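Flevum Counter Guide
Section 3: Setting up the snack table

Read this section before you put out any food. It covers the table itself, the drinks rack, the snack rack, the sandwich tray and the basket. Restocking and closing are covered at the end of the section. Cleaning products and dilution rates are in Section 5.

3.1 Before you start

You will need:

One table, with cover
One two-tier bottle rack
One stepped snack rack with slanted shelves
One rectangular tray with a raised rim
One round shallow basket
Two clean cloths, one damp and one dry
Food-safe gloves

The Flalero kit contains both racks and the tray. The basket and the table cover are ordered separately under the Birix name. If you have the older Lau kit, the bottle rack has no rubber feet and must stand on a non-slip mat.

Note: The bottle rack and the snack rack are packed with protective film on both faces. Peel it off before first use. Film left on the shelves will lift at the corners and catch on packets.

3.2 Preparing the table

1. Stand the table on a level floor, at least 40 inches from any door that opens toward it.

2. Press down on each corner in turn. If the table rocks, adjust the screw foot under that corner and try again.

3. Lay the cover and smooth it from the middle outward. Tuck or clip the overhang on all sides so that it cannot be caught by a sleeve or a bag.

4. Wipe the cover with the damp cloth, then the dry one. Wait until it is fully dry before you set anything down.

Caution: Do not place the table against a radiator or in direct sun. Sandwiches and bottled drinks both suffer, and the racks can warp.

3.3 Placing the drinks rack

5. Set the bottle rack toward the back of the table, with the lower tier facing the customer side.

6. Load the back tier first. Hold each bottle by the body, not the cap, and lower it until it rests flat on the shelf.

7. Load the front tier. Use bottles of the same size on both tiers so the back row stands clear of the front one.

8. Turn the labels to face forward.

Note: Fill both tiers evenly. A rack loaded only at the back is easier to tip when someone reaches over it.

Caution: Do not stack bottles on top of each other or lay them on their sides across the rack. The combined load must stay under 3000 grams per tier. Large bottles belong on the floor stand (part 107), which has its own instructions.

3.4 Placing the snack rack

9. Put the stepped rack along the left edge of the table. Leave a hand's width between its base and the table edge.

10. Fill the lowest shelf first and work upward. Heavier items go low, light packets high.

11. Slide each packet down until it rests against the lip of the shelf. Packets that overhang the lip will fall when the one behind is taken.

12. Keep one kind of item to a shelf where you can. If you mix packaged snacks and drinks on the same rack, give the drinks the lower shelves.

Note: Check the date on each packet as you load it. Short-dated stock goes to the front.

3.5 Placing the tray and basket

13. Set the tray in the middle of the table, with clear space in front of the drinks rack so that bottles can be lifted out over it without touching the food.

14. Put the basket to the right of the tray. Line it with paper if it will hold anything unwrapped. It may stay empty until service begins.

15. Put on gloves. Stand each sandwich wedge on its cut edge – this keeps the filling from sliding out and takes less room than laying the wedge flat.

16. Start from the center of the tray and work outward, leaving a finger's width between wedges. Do not lean them against the rim. 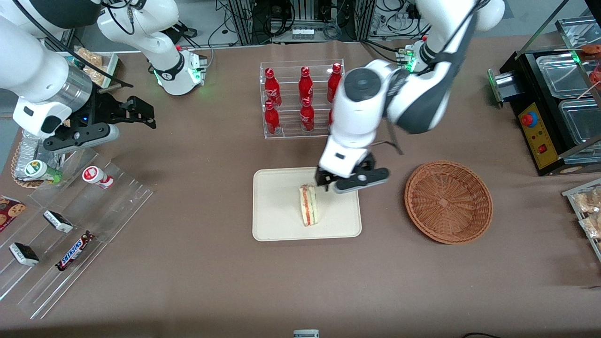
17. Check the layout from the customer side. Everything on the tray should be reachable without leaning across either rack.

18. Write the time on the tray card and tuck the card under the edge of the tray. Sandwiches put out at 11:30 must be cleared by 1:30, whether or not the tray is full.

Caution: Unwrapped sandwiches must not be left out for more than two hours. Do not return them to the refrigerator and bring them out again later.

3.6 Restocking during service

Restock the drinks rack when the front tier is half empty. Move bottles forward from the back tier, then load fresh ones behind.

Never top up a tray. When it runs low, take it away, plate the next batch on a clean tray and bring that out with a new card. Crumbs left on the cover can be lifted with the dry cloth – brush them into your hand, away from the food.

If a bottle leaks, remove every bottle from that tier, wipe the shelf, and dry the others before you put them back.

3.7 Closing the table

19. Clear the tray first and throw away any sandwiches that are past their time.

20. Empty the racks from the top down.

21. Wash the tray and racks in warm water with mild dish soap. Do not use scouring pads, glass cleaner or anything that contains alcohol, as these cloud clear plastic.

22. Shake out the basket and brush it with a dry brush. Do not soak it. If it gets wet, let it dry in open air before storing.

23. Wipe the cover, fold it and store it flat.

Replacement shelves and feet are listed in the February parts sheet. For sizes not shown there, write to Kianoush Shokri at the Flevum parts desk and include the rack number from the underside of the base.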